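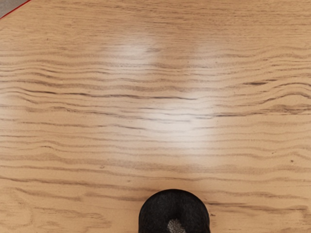 Reading the tender pack for the Szénási gravel lease

24/08/2024

The county has put the Szénási gravel lease back out to tender, and I spent two evenings with the documents. The pack is 164 pages. Most of it is standard form. The parts that decide who can bid are in the annexes, so I started there.

The lease covers the old Mavari pit and the unworked ground north of the haul road. The term is the same as in the last round. What has changed is how royalty is worked out. Last time it was a flat rate per ton at the weighbridge. Now bidders offer a percentage of the sale price, and the sale price is defined in Annex 4 as the "average published price for washed aggregate of comparable grade." No publication is named. Gergely Sárközi sent in a written query on this point and got back a reply that quoted the same clause to him.

The definition matters a great deal here. Mavari gravel is high in fines and a lot of it goes out unwashed as road base. If royalty is charged on a washed price, an operator selling unwashed material pays on money it never receives. A careful bidder will price that in and offer a lower percentage. A careless one will win.

Other points from my notes:

The bid bond is payable up front and is released only when the lease is signed. There is no end date for signing. In January the county took weeks to answer one letter about the access road, so I would want a date in there.

The reserve estimate comes from the Zurncombe survey, which drilled the southern half only. The northern ground is marked "inferred" on the plan, then added into the total on the next page without comment.

Restoration is fully on the new operator, and this includes the slope left by the previous one. Edgars Mockus thinks that clause would fail if anyone tested it. I am less sure — the wording is broad, and bidders sign a statement that they have inspected the site and accept it as found. 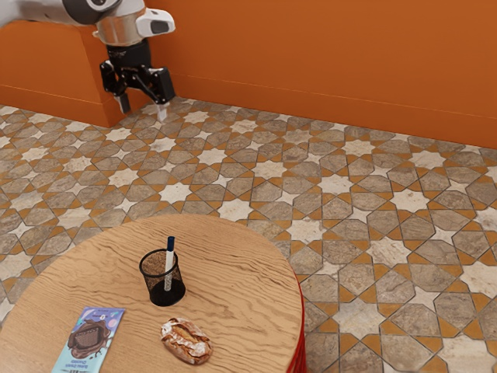
Robot arm and gripper beside an orange wall

Two firms asked for the pack, as far as I know. Viltura is one of them. Under the rules a round with fewer than two valid bids is void, so a single error on a form would send the whole thing back to the start.

Lilla Vincze has asked the county for the drill logs. If they come I will go through the fines content hole by hole and put the table up in a separate post. The deadline for written queries is still open, and mine on Annex 4 went in this morning with the clause numbers listed.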